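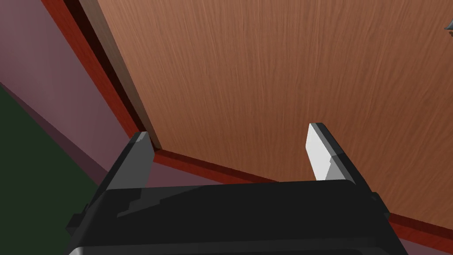 Wrist view, door task in sim, gripper open. Thread on rules for door work, long one, sorry

1/ Been asked three times this month what our house rules are for testing arms on doors. They live in a doc at Lirnbridge that only opens if you're on the right network, so I'm typing them out. Hurried. Typos are mine.

2/ Scope first. These are for door opening in simulation, and for the step from there to a real door. They're shop rules. Not a standard, don't quote them at an auditor. If you need the real standards, buy them and read them, the notes in the front as well.

3/ Rule one. Write down what counts as "open" before you run anything. Handle turned? Latch clear? Door wide enough for a person with a trolley? We had two people on one project scoring the same runs differently for a fortnight. Painful meeting.

4/ Ours now: door has to be past the angle in the task sheet AND the gripper has to have let go. A door held open by a stuck arm is a fail. People argue with this every time. Still a fail.

5/ Rule two. 100 runs per door, minimum, before a number goes in a slide. Fresh start pose each time. No picking the best seed. If you stopped early, say where you stopped and why.

6/ Rule three, report the fails by kind. Missed the handle, slipped off, hit the frame, hit the panel, timed out. One success rate on its own tells me next to nothing. Hitting the frame and timing out are very different problems if there's a person stood near.

7/ Contact with anything other than the handle gets logged. Even a light brush. Even if the run passed. We had a policy on the Vomura job that scored beautifully and was leaning on the door panel with the side of a finger nearly every go. Sim didn't mind. Real door would have had a groove in it by teatime.

8/ Which brings me to force limits. Set them in sim to the same values you'll use on the real arm. Not "we'll turn it down later". Later is a tired person on a Thursday with a demo at two.

9/ Rule four – wrist camera checks. Look at the view yourself before you train on it. Are the fingers where you expect? Does the handle stay in view when you get close, or does it slide off to a corner just when the arm needs it? Save one still per door with the run logs. Takes a minute.

10/ Lighting too. Sim light is often very kind. Change it. Change the wall colour, the floor colour, the wood. If the score falls over when the wall goes from pink to grey you have learned a wall.

11/ Rule five is names. Every door model gets a name and a version and they never get reused. Someone "fixed" the hinge stiffness on one of ours last February and kept the old name. 14 result files, all useless, had to be run agian.

12/ Same for the gripper. Swap the finger shape and it's a new config. Pad friction, new config. I know it's boring

13/ Rule six, moving to hardware. Checklist, signed by somebody who did not train the policy:
stop button tested that morning
speed cap on
tape on the floor, everyone outside it
door can swing freely if the arm lets go
one person watching the arm and doing nothing else

14/ The last one gets skipped the most. "Watching" while typing isn't watching. If you're short of people, run it tomorrow.

15/ Credit where due, most of the checklist is Nneka Afolabi's. She wrote the first version on the back of a delivery note and it has barely changed. I only added the tape.

16/ Q from the replies: do we let the policy retry? Yes, two tries, both logged. A run that needs the second is marked as such and does not get folded in with the clean ones.

17/ Another: what about doors that close themselves. Seperate task, separate sheet. The closer pulls back on the arm and the force numbers look nothing alike. Don't mix them in one table please

18/ Another, from someone at Skunura: is 100 enough for a glass door or anything in a public corridor? No. We do 200 there, and half of those with the handle height nudged. Their own figure is higher than ours I think. Fair enough.

19/ Things I'm not sure about. How long to keep the raw logs – we say a year, disks say otherwise. Whether a pass with a light frame touch should be its own category. Whether anyone reads the contact logs apart from me.

20/ Also not sure how to handle doors that open towards the arm. It has to back off while still holding on, and our "clear space" rule was written for push doors. Currently we just double the taped area. Crude. If you've got better wording, send it.

21/ Will put a clean copy up once I've checked which bits I'm allowed to share. Task sheet template probably fine, door models probably not.

22/ Oh and date your task sheets. Mine for this one says Oct 20, 2023 at the top and I already had to look up which handle version it was. Right, runs to check, back on later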